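Notes from a call with Gobnait Lynch, typed up fast before I lose them.

Lynch keeps the books for three small shops in Daly, and she's sick of hearing that cash is dying. "It isn't dying where I work," she says. "It's getting expensive. Different problem."

What she means is bank fees. Her branch started charging for coin deposits in August. Then for rolled coin on top of that. One of her clients, a bakery, brings in $700 a week in small bills and change, and by her math the fees eat most of the profit on the cheap stuff. Rolls, mostly. Coffee.

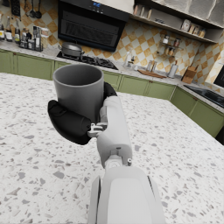 So why not go card only? She laughs at that one. "Have you seen a card statement? Read one. Read all 3 pages." The processor her clients use, Ronel, takes a cut of every sale plus a flat amount, and the flat amount is what hurts on a two dollar purchase. She'd rather see a surcharge on small card sales, posted right at the register. Customers grumble for a week, then teh grumbling stops.

I asked about savings, seeing as she'd brought it up in an email. Shorter answer. She tells owners to keep $2000 in an account they can reach the same day, and to leave it alone.

"People put it all in the thing with the best rate. Then the oven goes and they're paying a penalty to get there own money."

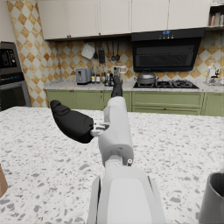 On rates generally - no predictions. Wouldn't touch it. She did say the loan renewals she's seeing now are rough, one of them nearly double the old monthly payment, and the owner hadn't opened the letter.

Does she carry cash herself? "Always. Twenties and a couple of fives. My sister pays for gum with her phone and I can't watch."

She had to go at 4, payroll. Said to call back after the quarter closes and she'd have the fee totals for all three shops.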